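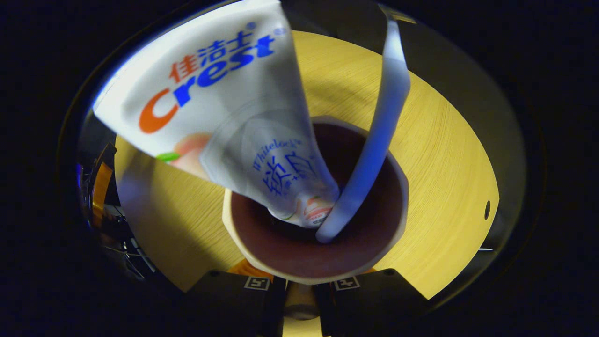

Section 6. Comparing finger sets on the hand-held tool

Run this section after the camera is focused and before you log anything you plan to keep. You will try each finger set on the same few objects, in the same order, and fill in the sheet at the end. Soft tubes come first, and the Crest tube going nozzle down into a cup is the pose to aim for - tip inside the rim, crimped end up toward the top of the view, fingertip down in the cup with it. If your view looks much different at the bottom of the move, go back to 6.2 and redo the grip height.

6.1 Before you start

1. Battery over 30 percent. Lower than that and the Zormont controller dims the status light and you can't read it.
2. Wipe the lens. Dry cloth, no spray.
3. Check both square markers on the jaws. Flat, clean, no lifted corners. Replace the pair, never one.
4. Close the jaws fully, open fully, close again. Listen for a click on the way in. No click - see 6.6.
5. Set the profile to SOFT. The Hustwood fingers will also run on MEDIUM, the Patwary fingers will not.
6. Put the cup on the bare table. No mat. A mat lets it tip in ways you won't see on a hard top.

CAUTION: Keep your free hand off the jaw hinge while the controller is on. It homes without warning after a reset.

6.2 Fitting a finger set

1. Power off at the controller, not at the cable.
2. Back out the screw at the base of each finger. Don't pull it all the way, it has a washer that likes to vanish.
3. Slide the old finger straight up. Twisting cracks the foot.
4. Seat the new one until the shoulder touches the jaw. Tighten by hand, then a quarter turn with the short key.
5. Repeat on the other side. Same set both sides.
6. Power on. Wait for home. Enter the finger length in the controller (it's stamped inside the box lid).

Note: the length field takes millimeters only. If you type inches it accepts them and then closes way too early. We lost most of a morning in September to this.

6.3 Tube into cup

1. Lay the tube flat, cap end away from you.
2. Grip it below the crimp. Too close to the crimp and it folds over on the lift.
3. Lift and turn until the narrow end points down.
4. Move over the cup. Judge the rim from the camera view, but remember the wide lens bends everything, a round rim will look lopsided and straight edges on the table will curve. Dont correct for it by eye.
5. Lower until the tip is inside the cup.
6. Release slow. Count to 3 between start of opening and lifting away.
7. Score it: in, leaning, or out. Creases in the tube are fine and don't change the score.

Do 30 runs per finger set. If the tube gets so creased it wont hold a shape, swap it and write the swap on the sheet with the run number.

Note from Mohammed-Awal Sowah: approach with the tube on a slant, one side. Straight down hides the cup opening behind the tube and you're guessing.

6.4 What to watch for

Hustwood, long curved: Good reach into cups. Slips on shiny wrappers if dusty. Wipe between runs.

Patwary, short pad: Strong hold, poor reach. The jaw touches the rim before the tube is low enough. Use a shallow dish as a second test and mark it as such.

Jandau, ribbed: Middle of the road. Ribs catch on the crimp during release, so the tube sometimes rides back up with the finger. Open wider before lifting.

Dela Annan's runs are in the shared folder if you want something to check against - 1,739 clips, all finger sets mixed, sort by the tag and not by the file name. Names were reused after the first batch.

6.5 Filling in the sheet

One row per run. Finger set, profile, object, score, your initials. Leave the comment box blank unless something broke. Failed runs stay in. Do not rerun a bad one and overwrite it, the comparison is useless if you do.

CAUTION: Stop the recording before you unplug the tool. Pulling the cable mid clip corrupts that clip and sometimes the one before.

6.6 If something goes wrong

No click on close: finger not seated. Back to 6.2 step 4.

Markers not found: glare, usually. Turn the lamp away or move a little down the table. Still nothing, replace the pair.

Jaws shake at the end of travel: wrong length entered, or wrong profile. Check both.

Cup moves on contact: you're coming in too fast. Slow the last part of the approach. Do not tape the cup down.

Controller beeps twice and stops: overheated. Off, wait 30 minutes, restart, redo the last run.

Spare washers are in the bag with the short key. Order more when you open the last bag, not after. Go on to section 7 for rigid objects.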